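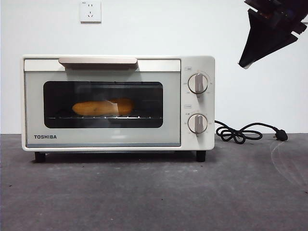
A roll on the wire rack of a Toshiba toaster oven, test kitchen, Clevivcombe.

About Sudano

Sudano writes reheating and finishing instructions for bakeries. When a customer buys a roll and takes it home, the label on the bag tells them what to do with it: the setting, the time, the rack position, whether to preheat. We produce that text, and we test it in countertop ovens of the kind people own.

The company was set up by Lalit Vishwakarma, who had worked in bakery production and handled customer complaints about bread that left the plant in good condition and was spoiled at home. Most of those complaints traced back to instructions developed in a deck oven or a commercial convection oven. A toaster oven has a small cavity, exposed heating elements and a thermostat that cycles widely. Times taken from larger equipment do not transfer.

What we test

Our work covers bread and rolls, filled pastries, flatbreads and par-baked items. Small rolls make up the largest share. They are sold in quantity, they dry out quickly, and the distance between a crisp crust and a hard one can be less than a minute.

Each product is tested from the three conditions in which customers usually hold it: fresh on the day of purchase, one day old in a closed bag, and frozen. A product may need a separate instruction for each. Where one instruction can cover two conditions without loss of quality, we combine them, as label space is limited.

How a test is run

The oven is placed on a level, heat-tolerant surface with clearance on all sides as specified by its manufacturer. The crumb tray is emptied before each session. The product is weighed, placed on the bare wire rack and heated for the trial time. We do not use foil or a pan unless the finished instruction will call for one.

At the end of the run the product is weighed again and the core temperature is taken with a thin probe at the thickest point. Crust color is compared with a printed reference chart under fixed lighting. The product is then cut, and crumb texture is scored immediately and again after five minutes, when many reheated breads begin to toughen.

Every trial time is repeated from a cold start and from a preheated start. Home users often skip preheating, and an instruction that fails without it is marked for revision.

A standard project for one product takes up to 40 runs. Results are recorded on paper during the session and entered into the project file the same day.

Ovens

The test kitchen keeps ovens with mechanical dials and ovens with digital controls. Dial models receive more attention, as the position of the knob is set by eye and small differences between users are to be expected. For these we test the stated setting, then one step above and one step below. The final instruction has to give an acceptable result at all three.

Ovens are bought at retail. We do not accept them from manufacturers, and we do not publish comparisons between brands. Cavity temperature is logged on arrival and at regular intervals afterward. An oven that has drifted is withdrawn from testing and used for training.

Instruction writing

Lovely Umali is responsible for the wording of all finished instructions. The house rules are short. One action per sentence. Time is given as a single figure with a visual check after it, for example "Heat for 4 minutes. The crust should be firm when pressed." Temperatures are given in Fahrenheit first. Terms such as "until done" are not used.

Drafts are tried by people outside the company who have not seen the product before. They work from the label alone and are not given help. Points where they stop or reread are noted and rewritten.

Sites

The test kitchen and office are in Clevivcombe. Sample receiving and frozen storage are at Kisten, where incoming product is logged, divided and held at a controlled temperature until its session. Samples that arrive partly thawed are rejected and the client is informed.

Project files are kept in Zapata, our internal records system. It currently holds 212 completed product files. Clients may request a copy of their own run sheets at any time after delivery.

Working with us

We take on work from independent bakeries and from regional producers. The minimum sample quantity is one production case per product, packed in the same bag the customer receives. Please include the ingredient list, the nominal weight and the current instruction, if one exists.

Label text is delivered as plain copy, with a long version and a short version for small bags. Layout and printing remain with the client.

Page last revised 20 Dec 2022.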